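Sadia Workshops
Bay 2: Furniture and Fittings

Bay 2 is a ground-floor work bay let by the half day or the full day. This page covers the furniture and loose fittings that go with the bay, the limits that apply to them, and the condition in which they are to be left. Electrical supply is covered only as far as the floor distribution. Bookings and access are handled by the front desk.

Square table
The main table is white with a square top. It is rated for a distributed load of 40 kg. Point loads such as vises and clamped stands should be spread over a pad. The top is not to be drilled, screwed into or used as a cutting surface. Adhesive tape may be applied for layout marks and must be removed at the end of the booking.

The table is moved by two people, lifted and not pushed. Dragging marks the green floor, and the marks are charged at the cleaning rate.

Side table
A white side table stands behind the square table. It is meant for documents, small parts and laptops. Users who need a clear walkway at the back of the bay may move it, provided it is returned to its place afterward. It carries no load rating and should not be used as a seat or a step.

Gray work surface
The light gray work surface is the general handling area, used for sorting and unpacking. Contents of the bin are normally tipped out here for counting or inspection. Wipe down with a damp cloth and a neutral cleaner. Solvent-based cleaners dull the finish and are not stocked in the bay.

Blue bin
One large blue plastic bin is supplied. It is a holding bin for work items, packing material and returns, and it is separate from the waste containers in the corridor. Food waste and liquids do not go in it. The bin is rinsed between bookings by the house crew under Grímur Holst. Items left inside are kept at the front desk until the following Friday and then disposed of.

Overfilling is the usual fault. Keep the contents below the rim so that the bin can be carried without spilling.
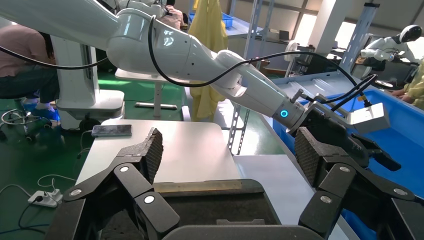 Seating
Seating is a black office chair on casters. Additional chairs of the same general type can be requested from Ruxandra Toma when the booking is made, and on the day if stock allows. The casters run freely on the green floor. Keep them clear of cables, both to protect the insulation and to prevent the chair from stopping short.

Power and cables
Mains power is distributed by power strip at floor level.

– Do not connect one strip to another.
– Do not cover a strip with clothing, cardboard or packing film.
– Route cables away from chair casters. Cable covers for walkways are stored in the corridor cabinet, second shelf.
– Phone and laptop chargers may share a strip with other light loads. Heaters and kettles may not be used in the bay.
– Report a cracked housing or a loose socket before use. Esben Bisgaard keeps the replacements.

Floor
The floor is green throughout the working area. Shoe covers are required past the entry mat. Blue covers are issued from the dispenser at the door, one pair per person per entry, and go into the dispenser waste slot on the way out. Covers with a torn sole should be changed at once.

Clearance
Keep 1000 mm free between the square table and any fixed obstruction on the side used for access. The same figure applies to the route from the chair to the door. Layouts with less clearance need written agreement from Ingvar Damgaard before the booking starts. A sketch with dimensions is sufficient.

Garments
Coats and work clothing may be hung in the bay. They are to be kept off the tables and out of the walkway. Unlabeled garments are moved to the front desk at closing.

Optional items
The following can be added to a booking:

Alura table pad, gray, for use under clamps and stands
Caron folding screen, for dividing the bay
Feda stackable trays, in sets of 4
Second bin, subject to stock

Trays and pads are returned clean. The folding screen takes up floor space, and the clearance figure above still applies when it is in use.

Condition at handover
Tables are wiped, the bin is emptied and the floor is swept. Power strips are switched off and left plugged in. Damage found on arrival should be reported within the first hour. Damage reported later is treated as having occurred during the booking.

Changes to this list
The list was last revised in January, when the load rating of the square table was added. Corrections go to Sille Kvaran at the front desk.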